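Notes for the faux flower talk, the Studum evening, 40 minutes with questions

Hi everybody, slides are on, lights down a bit please. So I used to be a total snob about artificial flowers (my mother had a dusty basket of them on the piano) and now I own, um, a lot of them. Pause for laugh.

Start with the vase, always. People spend 200 dollars on stems and then grab whatever jar is under the sink! A tall plain cylinder is great for one or two long stems. For a bunch of tulips I like a narrow waist, it pulls everything together and you don't need tape.

Next two slides, leave them up while I talk.
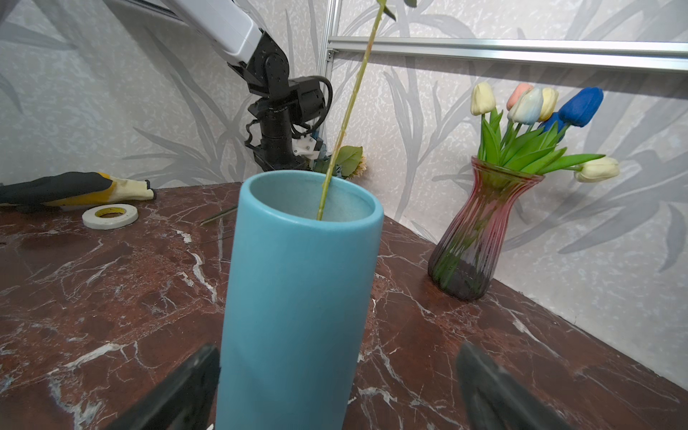
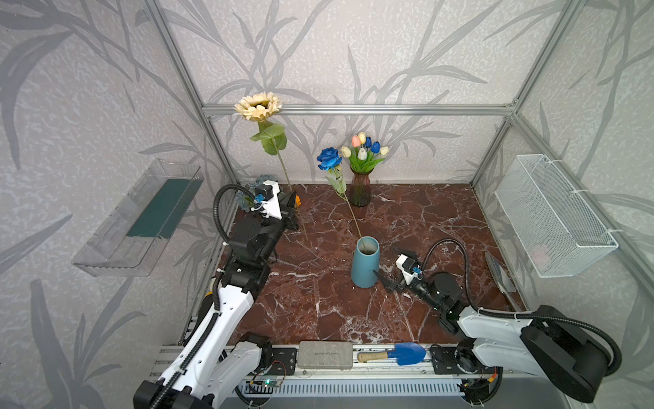 The turquoise one with the tulips in the ribbed glass near it, that's my favorite pairing of the night. Plain next to fussy.

OK, leaning stems. A single stem in a wide opening is going to lean, so let it! Turn the vase until it leans toward the rest of the group. If it bugs you, a handful of gravel in the bottom, done.

Colored glass: see-through glass shows the stems, so think about what's down there. Wire ends look awful. I cut mine and push them up into the leaves. Hold up the cutters from Prokex, say where I got them, don't go on about it.

Dusting. Hair dryer on cool, 2 minutes, outside if you can. Skip the Cudance story unless they're a fun crowd.

Then questions, and remind them the leftover stems by the door are free, please take some home.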